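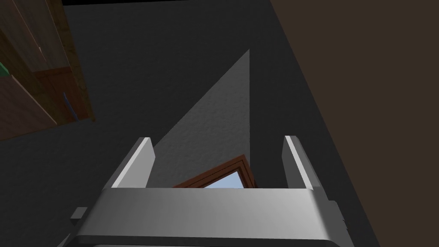 Issue 60, page 4

The room that leans

When the wrist turns, the whole room turns with it. The floor climbs up like a wall, the cabinet hangs in a corner, and the window shows only its top, a brown peak with a little blue under it. For a person this is uncomfortable after a few minutes. For the planner that Bernadette Maillard has been writing at Sultlow, it is a normal working day.

Her software is called Grullix. It takes the view from the wrist of a simulated arm and must answer one question many times each second: which way is up, and what can I touch from here? The company's older tool, Hurkunance, answered the first part badly. It searched for long straight lines and assumed that most of them were level or upright. With a camera fixed to a stand, this is a fair assumption. With a camera on a wrist, it gives a wrong floor, and the arm then plans a very polite path through the furniture.

"We spent the spring repairing the lines," Maillard told me on a Thursday, with two cups of coffee already finished in front of her. "Then I asked why we believe the lines at all. The arm knows its own joints. It should tell the picture how it is turned."

So the order was changed. Grullix first reads the joint angles and computes the tilt. Only after this does it look at the image, and it uses the edges as a small correction. The gripper is also treated in a new way. Its two fingers and the broad housing stay at the bottom of the view, and the old tool often took them for an obstacle. Now their shape is drawn from the model and removed before the planning begins.

Light is still a difficulty. A bright patch on a dark floor has sharp borders, and sharp borders look like objects. In a set of 2510 simulated rooms, which the team calls the Nishimura set, the planner made most of its remaining mistakes at such borders. It stopped, or it went the long way. Maillard does not want to solve this by making the rooms brighter. She prefers to compare two views taken a short movement apart, because a patch of light on the floor has no height and a box has.

I asked if the simulation is good enough for this kind of test. She was careful. The walls are too flat, she said, and the shadows are too simple, but the geometry is exact, and when the planner is wrong she can know by how much. On a real bench she would have to measure it with a ruler.

The next version is planned for August. It will add a second arm to the same room, and with it a new question, which the team has discussed for weeks: whose turn is it to move first? For the moment, the arm on the left waits.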